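Quick one tonight, dinner is in the oven and I have maybe 20 minutes

So. Grandma's jewelry. I said I would write about this back in March and then I didn't, sorry to the two people who asked.

When my grandmother moved into the apartment in Tinbridge she brought one suitcase of clothes and four boxes of necklaces. Four. My mother got the boxes, my mother kept them in a closet, and now my mother is downsizing and guess who has a closet. So since winter I've been sorting. Mostly costume stuff. Some of it nice costume stuff. A lot of clasps with nothing attached to them.

First thing I learned, you cannot sort jewelry on the couch. Things roll. Lost an earring back in the first ten minutes and found it with my foot. Go to a table, put a cloth down. Plain and bright is best, you can see every last bit against it. I used to do it on my old flowered tablecloth and that was dumb, everything looked like a flower.

Second, make your piles before you open anything. I started with keep / give / toss and that lasted about one evening. Everything is keep when you're tired. What worked better was going by who would wear it. Me, my sister, my cousin's girls, and then the shop. Concetta Mancuso at church told me to put a pile for "don't know" and to put a cap on it, 10 pieces, no more. Mine is over the cap. We are not discussing it.

Then the restringing. I took the class at Direrow, the Monday night one, seven of us and one working lamp (they fixed it the second week). Siriporn Phromma teaches it and she is very patient and also a little terrifying about knots. You knot between every bead on the good strands so if it breaks you lose one and not the whole floor. My first strand looked like a shoelace. She made me cut it and do it over. Did it over. Looked like a slightly better shoelace.

Stretch bracelets are much easier, no knots between, just elastic and one knot at the end that you hide in a bead with a big enough hole. Pull the elastic a few times before you string it or the whole thing goes saggy in a month and you get gaps. I didn't do this on the first one. I have gaps.

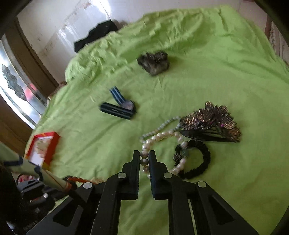 Pearly ones, cream and pink. My favorite kind in all four boxes.

Cleaning. I asked about this and got five answers. For the fake pearls what I do is a soft cloth, barely damp, then a dry one, then leave them flat overnight. No soaking! I soaked a strand in a cereal bowl and the coating came off in little flakes, very sad, it was a strand I remember from Easter. For metal chains I let the shop do it if I care and use an old toothbrush if I dont.

On the shop — I took the "maybe real" bag to Bednárik, the repair place past the post office. Hipólito Toledo was at the counter and he went through all of it while I stood there sweating in my coat. He rubs the pearl on the edge of his front tooth. Gritty is real, smooth is fake, more or less, he says he still checks the drill holes after with a loupe. One strand was gritty. One! It's short and a bit yellow and I would have put it in the toss pile without a second look. So now I'm rubbing everything on my teeth at home like a crazy person.

He didn't want to buy any of it and I didn't want to sell it so that went fine. He did fix the clasp while I waited. I'm wearing it to my niece's graduation if I can find something it goes with, everything I own is gray.

What's left is box four, which is mostly brooches, and I don't know a single person under seventy who wears a brooch. My sister says pin them all on a denim jacket. My sister has said this about three different things now and owns no denim jacket. If anybody has done something nice with a pile of brooches tell me in the comments, I'm open to it. Not a picture frame with them glued on please, my aunt made one and a beetle fell off it into the dip at Thanksgiving.

Also I need a new source for elastic, the craft place changed brands and the new stuff is like fishing line. Recomendations welcome.

Ok timer's going. More when I've done the brooches.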